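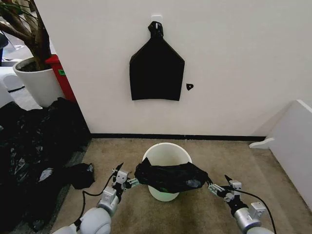 Lucinda Iwasaki writes that two liners in the bucket at once is the only way to go, and that anybody still using one is asking for a mess on the carpet. I've had that letter in one form or another for years. I don't buy it.

Doubling up mostly means you throw away twice the plastic. If the inner bag leaks, the outer one catches it, fine, but then you have two dirty bags. What keeps a floor clean is not overfilling, and no package of liners will tell you that because they'd like you to use more of them.

While we're at it, a few other bits of trash can wisdom I've tried at home.

Baking soda in the bottom. It does a little. I put down a good handful and the can smelled slightly less like onions for maybe a day. Taking the onions out smelled a lot better.

Scented liners. The Narkovel ones are supposed to be "linen." Mine smelled like linen somebody had dropped in a fruit bowl. Skip them.

Newspaper under the bag. This one I'll give them. A folded section soaks up drips, and you just toss it when you change the bag. Use plain newsprint, the shiny inserts don't soak up anything.

Drilling holes in the side of the can so the bag doesn't get sucked down. Works on a tall kitchen can where air gets trapped. Pointless on a small bucket, and now you can't use the bucket for mopping. Try running a piece of string down the inside first and see if that lets enough air in.

Storing the whole roll in the bottom of the can. Everyone loves this. Then something leaks and the roll is glued together with soup. I keep mine in a drawer.

Big rubber band around the rim. Fine if the band fits. A knot in the slack of the bag does the same job for free.

The Tilell deodorizing disk. Anouk De Smet swears by hers. I ran one for 6 weeks in May and June and couldn't tell you which week it quit. For 79 cents I'd shrug, but they want a good deal more than that.

Washing the can. Hot water, dish soap, a long brush, and let it dry all the way before the next bag goes in. Dull advice, and I notice it never comes with a coupon.

Next time: freezing your sponges. I have doubts.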